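Suture Skills Program Expands in June

The Ovstead Surgical Skills Center will extend its basic wound closure program in June. Trainees recorded 2,267 hours of practice on synthetic tissue pads over the past year, and the center has ordered 3,000 additional packs of suture to meet demand.

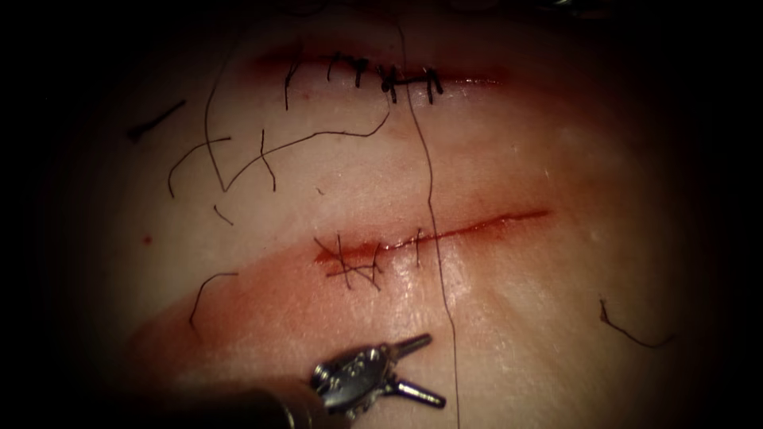
Interrupted stitches remain the first technique taught. Trainees are asked to keep their spacing even, to seat each knot securely, and to trim long tails before moving to the next stitch. Pads may be used for more than one closure — please finish one incision before starting another.

Madalena Baptista will lead the evening sessions, which begin at 6 p.m. in the Rotport Room. Places may be reserved at the front desk.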